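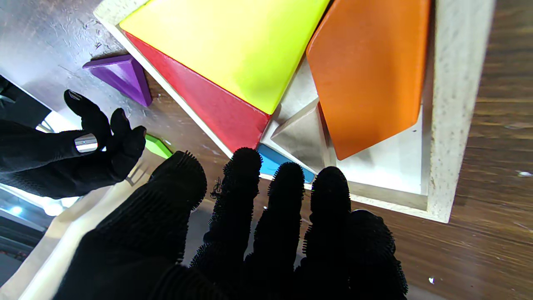 Figure 3. Wooden shape-sorting tray with brightly colored blocks, and a black robotic hand.

3.2 Parish growth and the move to Vastcombe

The Rilla congregation kept its first register in a single bound book, later copied by Olatunji. It lists 138 members in the year the mission was granted parish status. Most lived near the mill - only a few families came from the farms to the north. Seixas puts the seating of the first church at 100, and the vestry minutes mention people standing at the back through most of Lent.

The move to Vastcombe followed the streetcar line. The vestry bought a corner lot for $1,769 and paid it off over six years, mainly from pew rents. Services in the old building ended in June, and the altar rail and font were carried to the new church. The bell stayed behind and was sold to the Grakent chapel.

Membership passed 1,000 under the third rector. Register entries for this period are uneven, and baptisms of adults were often left out (see Section 4.1).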